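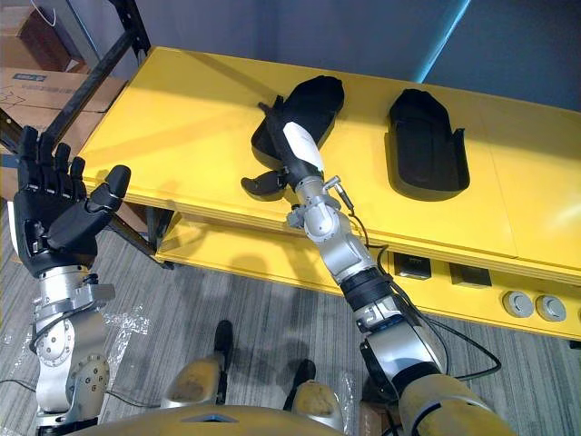
Must an operator repeat a demonstration from the beginning when one grasp goes wrong?

The whole demonstration need not be repeated. The operator may open the hand, withdraw it to a clear position and take hold of the part again, provided that the recording is marked as containing a corrected grasp.

The question was put to the Plundton office by the Orngate site, and the reply is circulated to all subscribers so that the sites follow one practice. The message from Orngate is quoted below, with our replies beneath each part.

> **From:** Orngate demonstration desk
> **To:** Remote operation list
> **Subject:** Corrected grasps in tray handling
>
> The written procedure issued in April states that a demonstration should show "a single, continuous handling of the part". Our operators have taken this to mean that any second attempt at a grasp makes the recording unusable, and they have been stopping and starting again. Of the 127 recordings made for the tray task under the present procedure, 21 were ended early for this reason.

The wording in the April procedure was intended to prevent operators from leaving a task halfway through and returning to it later in the same recording. It was not meant to rule out a second grasp. The sentence will be replaced with the following:

"A demonstration should show one handling of the part from approach to release. A grasp may be corrected within it."

The 21 recordings should be kept. They are to be moved to the folder for incomplete demonstrations and should not be joined to any other recording. Orngate need not make replacements unless asked to do so by this office.

> We should also be glad of guidance on the hand that is not doing the work. Some operators hold it open and well away from the table. Others let it rest wherever their own arm is comfortable. The results look quite different from one operator to the next.

The idle hand should be held open and clear of the tabletop for the whole of the demonstration. The exact height is left to the operator, who should choose a position that can be kept without strain. If the arm becomes tired, the operator should finish or abandon the demonstration and take a rest before beginning another. Small drifts in the idle arm are acceptable - sudden movements are not, and a recording that contains one should be marked for review.

This applies only to tasks given to one hand. Where the task sheet calls for both hands, neither is treated as idle, even during a pause.

> Some of the tray trials have a second tray on the table. May the working hand touch it?

It may not, unless the task sheet names it. Where the second tray is knocked or moved by accident, the operator should carry on to the end and record the contact in the notes. The tray should then be put back by a person, with the arms at rest and remote control released, before the next demonstration begins.

We would add a point on pressing. The Lemen trainer, which most sites now use for new operators, gives little sense of how firmly the hand is bearing on a part. Operators who have learned on it tend to press a tray against the table when they mean to grip its rim. Supervisors are asked to watch for this during the first sessions and to stop the operator as soon as it is noticed. The note on hand closure in the Osei handbook remains in force and should be read by every new operator before the first recorded session.

> Finally, is the limit on stored recordings still in place? We were told at one time that it had been lifted.

The limit is still in place. Each site may hold 2000 recordings for a single task, and completed sets should be sent to Plundton before that number is reached. Plundton now holds 1772 for the tray task from all sites together, and the catalogue will be reissued once the corrected grasps have been marked.

Sites are asked to bring the revised wording into use from 6th August. Recordings made before then will be judged under the old wording only where the operator's notes are missing. Questions should be sent to the list and not to the office directly - the replies are often of use to other sites.

Remote Operation Office
Plundton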